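Section 4. Preparing the Work Table and Control Stations

4.1 General
This section applies to every table at which a Firura arm handles control stations or small mechanical parts. It shall be read before the arm is powered, and again whenever the layout is changed.

4.2 Laying out the table
1. Place the padded cushion on the side of the table nearest the arm.
2. Set one control station on the cushion, with its buttons facing upwards.
3. Keep all other stations, gears and loose parts on the opposite side.
4. Lead cables away from the cushion. Cables on the floor must be kept clear of the operator's walkway.

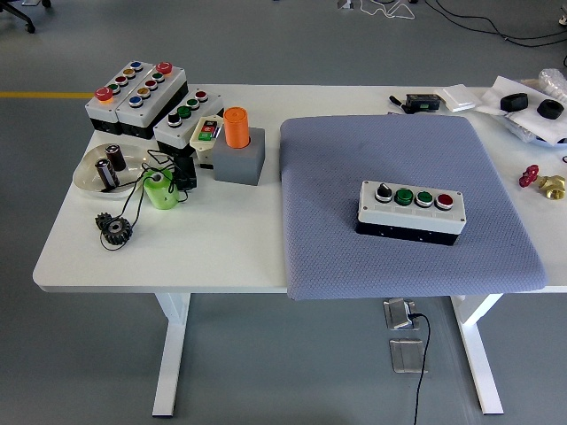
NOTE: Emergency stop buttons on stations used as handling parts are not safety devices. The stop that serves the arm must be separately labelled and within the operator's reach at all times.

4.3 Starting the arm
1. Confirm that no person is leaning over the table.
2. Select reduced speed. The gripper shall not exceed 200 mm per second during set-up.
3. Bring the gripper towards the station from the side and halt before contact.
4. Check that both fingers are clear of the buttons and the selector — a knocked selector must be reset by hand, with the arm stopped.
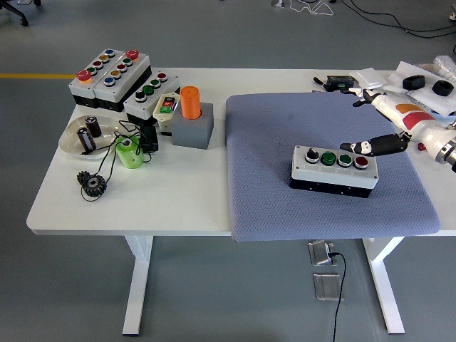
5. Close the gripper only after the position has been confirmed by a second trained person.

CAUTION: Do not reach across the cushion while the arm is powered. Parts that fall to the floor are to be left there until the arm has been stopped.

4.4 Records
Changes to the layout are to be entered in the table log and countersigned by Mwajuma Kariuki or Vlasta Stoyanova. Logs are collected each Friday.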